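Foro > Casa y taller > Orden y almacenaje

Colgar gorras en una estantería metálica, ¿sí o no?

purnetti21
Hola a todos! Estoy montando el cuarto de trabajo y tengo una estantería blanca de metal, de las de montantes perforados. Mi idea era usar el canto para colgar gorras y dejar las baldas libres, pero mi pareja dice que va a parecer un mercadillo. ¿Alguien lo ha hecho?

Bakalis_969
Yo lo tuve así 2 años y lo quité. Las gorras cogen polvo que da gusto y cada vez que sacas algo de abajo te llevas una por delante. Caja con tapa y listo.

a-yeong.um
Pues no estoy nada de acuerdo, Bakalis. En una caja se aplastan y luego la visera no hay quien la arregle. Nosotros las tenemos a lo largo del larguero de arriba y encantados (el polvo, un trapo en octubre y ya). Os dejo foto: 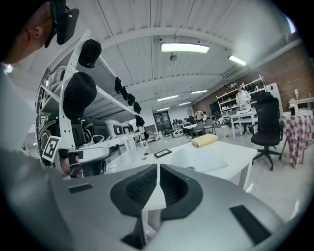

Las gorras negras, en la estantería blanca de la izquierda.

purnetti21
Uy, pues me gusta! ¿Y el mantel de cuadros rojos y blancos? Le da vidilla.

Bakalis_969
El mantel te lo compro. Las gorras, sigo diciendo que caja.

vasiliki_m
Si las cuelgas, deja un palmo entre una y otra. Yo uso ganchos en S.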